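## 3. Two baskets and a kitchen table

I should say up front that I never meant to write a paper about baskets. I wanted to write about how people sort the small stuff that piles up on a table — fruit, bread, a bottle of something — and the baskets kept getting in the way. In July I started paying attention to them instead, and this section is what came out of it.

The setup I kept going back to is a dark wicker basket and a light one, side by side. I like a pair you can tell apart from across the room! Most of the sorting habits I care about need two homes for things and no more. Once you add a third, people start using it for mail (I certainly do). As Figure 1 shows, the dark one has enough wall to keep a small bottle on its feet if you tuck it into a corner.

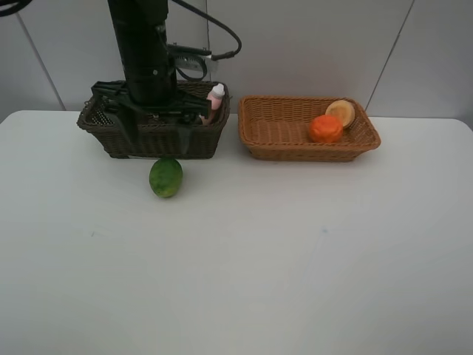

*Figure 1. Dark and light wicker baskets on a white tabletop, with a small pink bottle standing in the dark one.*

I put a lot of weight on that corner. In the Bergeron diaries, the home notes I draw on all through this paper, 40 households wrote down where things went at the end of the day, and bottles were the item they grumbled about most. They tip, they roll under the bread, they leak on the bread. People who gave bottles a corner mostly quit complaining. Food was easier. It went wherever there was room, and fruit and bread ended up together far more often than I would have guessed — I had a whole paragraph ready about how folks keep them apart, and I had to throw it out.

Color matters too, though I'm less sure how much. Several diaries call one basket "the food one" without ever saying who decided it. I asked in a follow-up form and got shrugs, more or less. My own hunch is that the first thing dropped in settles the matter for weeks, and the shade of the weave only helps you remember it.

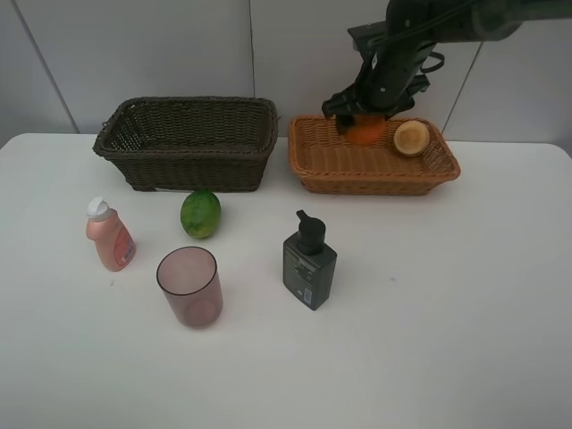 **Amov, November 26, 2023**

I'm keeping the dateline from my notes, as I do with the other table entries. An orange and a round, pale piece that looks like half a bun share the lighter basket, while the pink bottle and a lime are out on the tabletop. I'd call this a mixed table: part of it has a home and part of it doesn't. The lime is the one I'd argue over. By the diary habit it would go in with the orange, but it sits right in front of the dark basket, and plenty of people just use whatever is closest. I coded limes as fruit throughout and I still go back and forth on it.

Section 4 takes up the bottles again, this time with lids.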